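Desk Lamps and Power Strips: Frequently Asked Questions

Can I plug a desk lamp into a power strip?

Yes. A desk lamp with an ordinary bulb draws very little. Plug the strip straight into a wall outlet and not into another strip. Heaters and coffee makers should have a wall outlet to themselves.

Where should the strip go if I have two tables together?

On top, near the join, works for most people, as long as the strip sits flat. If the tables tend to drift apart, move it fully onto one of them. Keep cords out of the gap, where they can get pinched when a table is moved.

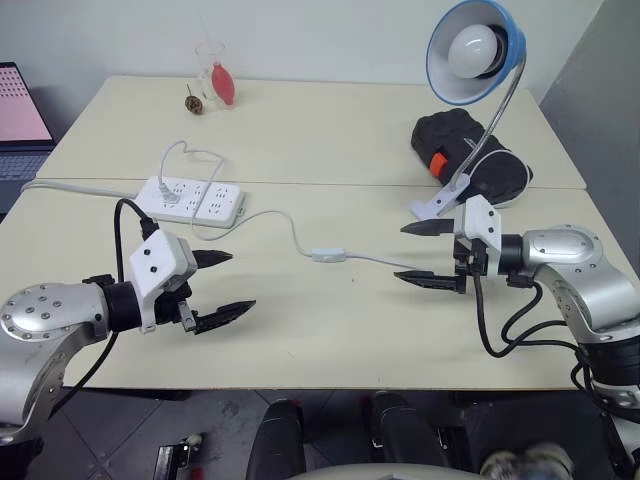
Power strip at the seam, with the lamp cord and its inline switch on the near table.

My lamp won't turn on. What should I check first?

Start with the strip's own switch, if it has one. Then check the switch on the lamp cord, which is easy to bump when you move things. Push the plug all the way in. If it's still dead, unplug the lamp, let the bulb cool for 5 minutes and try a new bulb.

What size bulb can I use?

Look for the label inside the shade or near the socket. Many small lamps are marked 60 watts maximum. Stay at or under whatever yours says. An LED bulb gives off less heat and is a good choice for a lamp that stays on all evening.

How far away should the lamp be?

Put the base toward the back of the table and bend the gooseneck so the light falls on your work. Tilt the shade down if the bulb is in your eyes. Leave some slack in the cord so that moving the lamp doesn't pull on the plug.

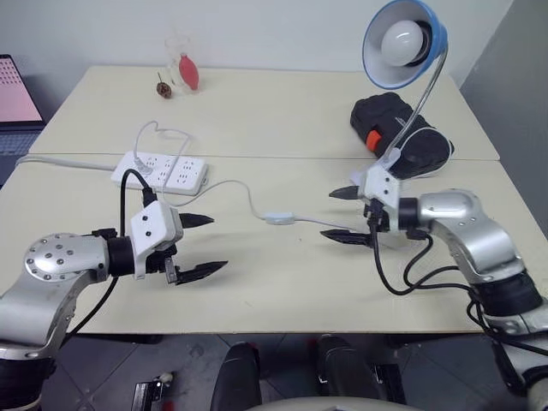

Dalibor Sokol wrote to us that he puts the lamp on the side opposite his writing hand, and that this got rid of the shadow on the page. Left-handed readers should set it up the other way around.

Should I tape the cord down?

You can use a removable cord clip on the tabletop. Don't staple a cord or put tape over the inline switch. Don't run it under a rug either. A cord that lies loose on the table is fine if it isn't hanging where someone could catch it.

How do I wipe the table with everything still on it?

Unplug the lamp and lift the cord out of the way. Use a damp cloth on the table and a dry one on the cord and switch. Plug in again when the surface is dry.
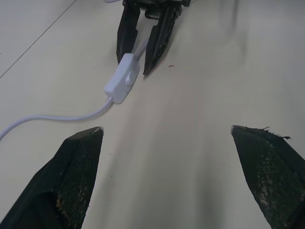 When should I replace the cord?

Stop using the lamp if the cord is cracked, feels hot or has bare wire showing. A lamp repair shop can fit a new cord and switch. Don't patch it with tape.

Related questions
Choosing a bulb for a reading lamp
How to tighten a loose gooseneck
Can I use an extension cord all year?
Keeping two tables from sliding apart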